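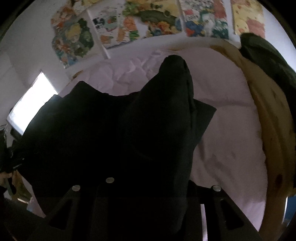

Black cloth, white bed: a dark bundle, all folds and corners, against a pale, rumpled duvet.

There is a moment in every laundry week when the clean things arrive on the bed and stay there. The basket has been carried upstairs, tipped out over the duvet, and the person who carried it has gone to see about supper. I have been that person for most of my adult life, and I have come to feel quite tenderly toward the heap, which asks so little of anyone until it is time to sleep.

Black things are the trouble. A striped shirt tells you where its front is, and a towel has no secrets at all, but a black garment in a bundle is simply dark all the way through, and you have to go looking for a seam with your fingers before you know whether you are holding a sleeve, a leg or somebody's good cardigan. My grandmother, who folded everything including dishcloths into squares you could have built a wall with, used to do the blacks first, by the window, while the afternoon light was still good. I thought this was fussiness until I had a household of my own and started finding my leggings folded in with the pillowcases.

A white duvet helps more than you would expect. Lay a dark piece down flat on it and the outline comes up as clear as a paper pattern - hem here, corner there, and that one stubborn flap that has turned itself inside out. I smooth from the middle toward the edges with the side of my hand, bring the long sides together, and fold in thirds so it will stand up in the drawer. The duvet doesn't have to be tidy for this, only pulled fairly flat in the one place where you are working. (Do run a lint roller over it afterward, especially if you have been drying anything fleecy.)

I wrote to readers last spring asking how they manage, and 520 of you wrote back, which kept me happily in tea and envelopes well into April. A good many fold on the bed for the sensible reason that it forces the job to be finished by night. One reader in Stimov keeps a white sheet by the dryer just for sorting socks. Another sets a kitchen timer for 5 minutes and stops when it rings, even if she is halfway down a trouser leg, and she swears the pile is always smaller than she feared.

As for the washing itself, I turn dark cottons inside out, use cold water and give them a short spin, and I hang them out of the sun. The shallow Plamari basket I bought two years ago has turned out to be the right size for a single load of darks, and the drawer dividers from Plustix have survived being sat on by a child. I would not say you need either. A shoebox lid makes a perfectly good divider, and I used one for years.

What I would say is put the folded things away while you are still standing there. I know how pleasant it is to leave a neat stack at the foot of the bed and admire it, and I also know what becomes of it when somebody wants to lie down with a book.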